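Tundine 220 Interior Filler

Tundine 220 is a ready-mixed, water-based filler for cracks, nail holes and shallow dents in interior walls, ceilings and painted woodwork. It is supplied smooth and needs no mixing or thinning. Once dry it can be sanded and overpainted with most emulsion and oil-based paints.

Surface preparation

Surfaces must be clean, dry and free of grease, wax and flaking paint. Rake out narrow cracks with the corner of a scraper and brush out all loose material. Dampen bare plaster lightly before filling. Glossy paint should be dulled with fine abrasive paper and wiped down.

Application

Press the filler firmly into the gap with a flexible knife and draw the blade across at a low angle. Leave it slightly proud of the surface. Holes deeper than 2 cm must be built up in layers, each left to harden before the next is applied. Sand flush when fully dry. Sweep up sanding dust before painting and do not wash residue into the drain in quantity.

Drying times depend on depth, temperature and humidity. Do not apply below 41 °F or to surfaces exposed to frost.

Limitations

Not suitable for exterior use, floors, tile joints or areas in permanent contact with water. Do not use on joints subject to movement. For these, see Tundine Flexible Sealant.

Pack options

Tub, product code 1112
Squeeze tube, product code 156

Both packs have the same formulation. The tube has a narrow nozzle for small holes and hairline cracks. The tub is intended for larger repairs and accepts a standard filling knife.

Storage

Store upright in the original container with the lid closed. Protect from freezing. Clean tools with water immediately after use.

Technical contact: Lucinda Kasprzak
Data sheet revised Mar 1, 2019

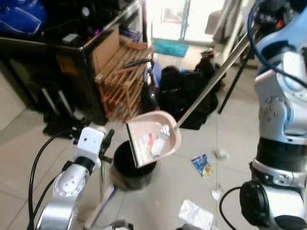
Long-handled dustpan and broom handle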